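新闻稿

哈苏米茨市公布八处广场改造计划,行人、自行车和树木优先

哈苏米茨(Hasumitz),2025年12月6日

哈苏米茨市政府今天公布了“广场重新属于步行者”计划的最终方案。按照这个方案,市内八处广场将会在两个阶段里完成改造,汽车道路减少,步行的地面和绿地增加,自行车可以比较直接地穿过每一处广场。第一阶段的两处广场是马迪根广场(Madigan)和济尼茨广场(Zinitz),它们的工程将最先开始。

这个计划由市公共空间办公室负责,设计工作委托给克利尔尼特洛建筑与景观事务所(Clirnitlow)。事务所在去年通过公开招标获得了这项委托,从那时起一直和各区的居民一起工作。

“很多年来,我们的广场主要是一个让汽车转弯的地方,”公共空间办公室主任柳比察·胡巴切克(Ľubica Hubáček)表示,“居民要绕很远的路才能走到中间的喷泉或者长椅。我们希望他们以后可以走直线。这个愿望听起来很小,可是要实现它,必须重新安排车道、公共汽车站、下水道和路灯。”

马迪根广场:从环形路口到花园

马迪根广场位于市中心的北边,目前是一个很大的环形路口。中间的圆形草地几乎没有人使用,原因是步行者没有安全的方法可以到达那里。在新的方案里,环形路口的南边一半对汽车关闭,草地和南侧的人行道连接成为一个整体。汽车只在北侧双向行驶,速度有限制。

广场上将新种植40棵树,以椴树和朴树为主。这两种树在本市的街道上生长得很好,夏天可以给长椅和儿童游戏区提供阴影。现有的梧桐全部保留。工程队在它们的根部附近只允许用手工工具挖土,这个要求已经写进施工合同。

南侧的咖啡馆和商店可以继续申请露天座位,但是座位的位置要稍微移动,为盲人引导路线留出空间。市政府已经和商店的经营者谈过这件事情,大部分人同意,有几位经营者对冬天的座位费用还有意见,双方将继续讨论。

济尼茨广场:市场留下来,停车场搬到地下

济尼茨广场的情况比较不一样。那里每个星期有露天市场,市场以外的时间,广场被当作停车场使用。居民在讨论会上多次说明,他们不希望市场搬走,哪怕只是在施工的时候。因此施工将分成东西两半进行,市场总是可以使用其中的一半。

地面的停车位将取消,其中49个转移到附近已有的地下车库。持有居民停车证的人可以用同样的价格在车库停车。卸货的车辆早上仍然可以开进广场,时间表会在施工开始以前寄给所有摊位的经营者。

新的地面使用浅色的石板,石板之间留有缝隙,雨水可以渗到下面的土壤里。广场东侧现在经常积水,这个位置将建一个浅的雨水花园,种植耐旱也耐湿的多年生植物。市场需要的水龙头和电源接口安装在地面的盖板下面,不用的时候可以关闭。
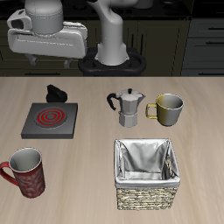
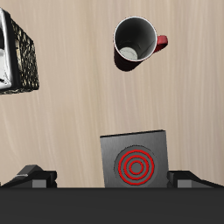 两图均为电脑模拟画面:浅色木质桌面与机械设备。

自行车路线连接八处广场

除了每一处广场自己的改造,方案还包括一条连接它们的自行车路线。这条路线尽量使用车辆比较少的街道。在必须和主要道路交叉的地方,将设置自行车专用的信号灯,等候的时间会比现在短。

路线的宽度允许载货自行车和儿童拖车通过。每一处广场都会有带顶棚的停车架,其中一部分适合比较长的自行车。公共空间办公室和自行车使用者的团体一起试骑了整条路线,根据他们的意见,济尼茨广场西边的转弯已经重新设计,原来的角度对于载货自行车太小。

在广场的内部,自行车和步行者共同使用同一个地面,步行者优先。有些老年居民对这一点表示担心。为了回应他们,人流最多的位置将用不同颜色的石板标出自行车通过的地带,长椅附近不允许骑行。

公共汽车站的位置有调整

经过马迪根广场的公共汽车线路继续保留。南侧的车站将移到北侧,和现在的北侧车站相对。新的站台高度方便轮椅和婴儿车上车,候车亭里有座位和实时到站信息。施工时使用临时车站,它的位置将会提前在车站和市政府网站上通知。

夜间线路的路线没有变化。

居民怎样参加了设计

方案的准备工作包括公开的讨论会、在广场上的散步活动和一份网上的问卷。在散步活动里,居民和设计师一起走过广场,直接在地图上写下困难的地方:太高的路缘、太暗的角落、没有座位的长距离。这些地图后来在市图书馆展出。

“有一位女士把她每天买菜的路线画给我们看,”柳比察·胡巴切克表示,“她为了避开没有信号灯的路口,每天多走很长的一段。我们把这条路线挂在办公室的墙上,讨论信号灯的时候常常看它。”

有些建议没有被采用。例如,在马迪根广场的下面修建一条汽车隧道,这个想法因为费用太高和地下管道太密而放弃。恢复旧的有轨电车轨道的建议将在另外的交通研究里检查,本计划不对它作决定。另外,方案在设计上没有妨碍以后铺设轨道的可能性。

绿地和夏天的温度

各个广场的改造都遵守同一个原则:凡是地下管道允许的地方,沥青换成可以透水的地面或者种植区。在树木不能生长的位置,将安装带有攀援植物的轻型棚架。每一处广场都至少有一个饮水点,在冬天关闭,避免冻坏。

市绿地部门负责新植物的养护。年轻的树木在种植以后的头几个夏天需要定期浇水,一部分的水来自收集的雨水。居民如果愿意照顾自己门前的小花坛,可以向绿地部门申请,部门会免费提供植物和简单的说明。

时间安排

马迪根广场和济尼茨广场的准备工程从地下管道开始,管道工程结束以后才进行地面工程。树木只在适合种植的季节种下,所以部分绿地会比石板地面晚一些完成。马迪根广场的南半部分预计在明年八月向步行者开放。

其余的广场属于第二阶段。它们的施工顺序取决于地下管道的检查结果,公共空间办公室将在检查完成以后公布。

施工时,所有住宅和商店的入口都保持可以通行,垃圾收集照常进行。噪音比较大的工作只在白天做。

查看方案和提出意见

完整的图纸和马迪根广场的木制模型在市政厅一楼大厅展出,入场免费,大厅有无障碍入口。图纸也可以在各区办公室查看。对施工时的交通安排有意见的居民,可以填写展厅里的表格,或者写信给公共空间办公室。办公室会用书面回答每一封信。

关于克利尔尼特洛建筑与景观事务所

克利尔尼特洛事务所从事公共空间、学校庭院和河岸的设计。事务所的建筑师、景观设计师和交通规划师在同一个团队里工作。

新闻联系

哈苏米茨市公共空间办公室,新闻组
联系人:柳比察·胡巴切克
记者可以向新闻组索取图纸,也可以预约参观模型。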